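We use cookies to improve your reading experience. Accept | Manage settings

March, by the Prekwood Textbook Team

Chapter 12
Judging a Home Robot Kit Before You Buy

A tidy living room is a hard test for a two-handed robot. Cushions change shape when they are gripped, leather slides, and a glass bowl does not forgive a wrong touch. In this chapter we study one product, the Motico household kit, and we ask what a buyer should check before signing the order.

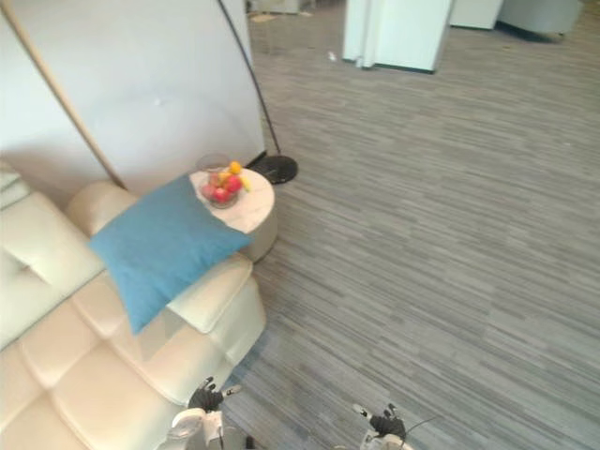
The kit is sold as a set: two multi-fingered hands, the control software, and a service plan of 14 months. Bainbridge, the reseller, offers also a trial week. We recommend to use it fully, and in a furnished room – a bare laboratory hides most of the problems.

During our own trial we wrote a list of 51 short tasks, such as "straighten the pillow" or "bring an apple from the side table." Each task was scored by the same rule: it is finished, it is finished with help, or it is not finished. The buyer should fix this rule before the first attempt and should not change it later.

The seller's brochure gives success rates, but seldom says which sofa, which pillow or which light was used. Ask for this in writing.
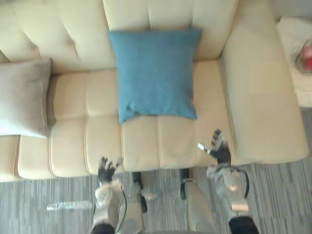
Is one good trial week enough to decide?

It is enough to refuse a kit, but rarely enough to accept one. Wear of the fingers and cables shows later, so ask the reseller for the repair records of older units also.

In Section 12.1 we compare the service plan with the one from Zevutitz, which costs less but does not include spare fingers.

Copyright Prekwood. Contact | Back to top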